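Pretomico Workshop: pre-purchase inspection, two-arm tabletop cell
Supplier: Lulari
Form filled in during the April visit. Comments go under each item. Items marked OPEN block the purchase order.

1. Mounting and rail
Pass, with a note. The metal rail feels solid and nothing shifted when I leaned on it. The quote lists "installation hardware" as a separate line. I want to know what that buys us if the brackets come with the rail.

2. Emergency stop
Pass. Tested 2 times from each side of the table. Both arms quit moving each time. The button is a long reach for anyone sitting down, and a second one costs extra. Put it in the budget now.

3. Cable routing
OPEN. The cables stand out from the wrist in a loose loop. Lulari says this is normal slack for the wrist to turn. Maybe so, but a loop that size can catch on a fixture, and replacement cable sets are not in the warranty. Ask for clips or a sleeve, and a price in writing.

4. Gripper fingers
OPEN. No cracks found by hand. There is a seam on each finger and I would like to know if it wears. The sales sheet says the fingers are good for "extended use." That is no number at all. We should plan on 2 spare pairs until somebody gives us one.

5. Work area and test items
OPEN. The demo ran on soft, light things: a red cloth pouch, a toy carrot. Our parts are neither. The table also sits right by a window, and I don't believe the cameras will do as well on our floor, where the daylight is poor and the overhead lights flicker.
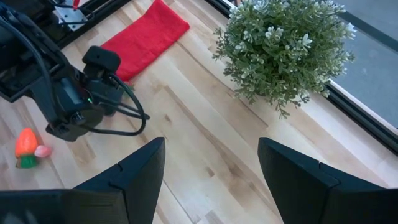
6. Cameras
Pass for now. Wrist camera housings are tight. Lulari wants us on the Pelulis support plan for calibration. I asked what happens if we skip it and got a brochure.

7. Clearance between arms
Pass at slow speed. At full speed I was not allowed to check, so treat this as half an answer. Keep people 40 inches back until we have a proper reading.

8. Training
OPEN. Quote covers 13 hours. Yuan, the other bidder, includes training but charges more for the arms. The two totals come out closer than the Lulari slide makes them look.

9. Payment terms
OPEN. They want 30 percent down. I would not pay any of it before items 3, 4 and 5 are closed, and item 5 should be closed with our own parts on the table.

Recommendation: hold. Ask for a return visit with a box of our parts and the speed limit off.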